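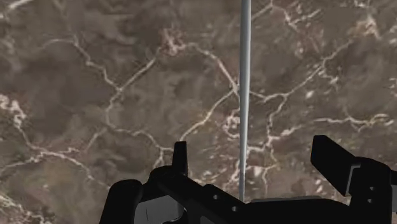

How Marble Is Made

Marble is a rock that used to be a different rock. Most of it began as limestone, and most limestone began as shells, coral and other bits of sea life that piled up on the ocean floor.

Over a very long time the layers were pressed into limestone. Some of that limestone was pushed deep underground, where it is hot and the weight of the rock above is huge. The limestone did not melt. It stayed solid while the tiny crystals inside it grew larger and locked together. Rocks changed by heat and pressure are called metamorphic rocks. "Metamorphic" means "changed in form".

Share 18 | Comments 2

Where do the colours come from?

Pure marble is white. Clay, sand and iron mixed into the old limestone give it other colours. Iron can make it red, yellow or brown. Carbon can make it grey or black. The wavy lines are called veins. Some are old layers that were squeezed and bent, and others are cracks that filled up with new minerals.
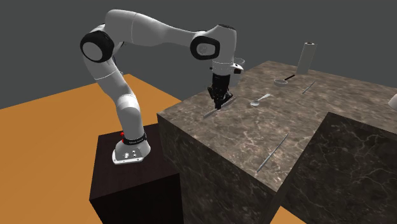
Marble is cut from the ground in a place called a quarry. Workers use a wire set with diamonds to slice out blocks, and a mill saws the blocks into slabs. The slabs are polished until they shine. People like the pattern so much that they copy it onto other materials, so a big counter with a marble pattern, like the one under the white arm, could be stone or could be a copy. Real marble feels cool when you put your hand on it.

Try it at home

You need a piece of chalk, a small dish and some vinegar. Ask an adult first. Put the chalk in the dish and pour a little vinegar over it. Watch for bubbles. Chalk from the ground is made of calcite, the same mineral as marble. Some classroom chalk is made of gypsum and will not fizz. Vinegar can leave dull marks on marble, so keep the dish well away from a marble benchtop.

Written by Chie Minami
Feb 25, 2025

Get the Kikance kids' newsletter. Enter your email to subscribe.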